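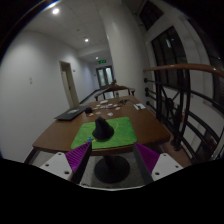 Por Solène Royer | lun 16 de diciembre | 2 comentarios

La mesa del pasillo lleva desde junio haciendo de oficina, de taller y de sitio donde se deja todo. Es de madera marrón, con las esquinas redondeadas y un solo pie en el centro, y la traje de Plillside cuando cerraron el piso de allí.

El tapete verde es lo único que tiene su sitio fijo – delante, donde me siento. Detrás se van juntando el portátil, un lío negro que parece de cables y piezas pequeñas que nunca guardo.

Esta semana quiero despejar la parte del fondo. Me he comprado una caja con 29 compartimentos y empezaré por lo blanco y menudo. El portátil se queda.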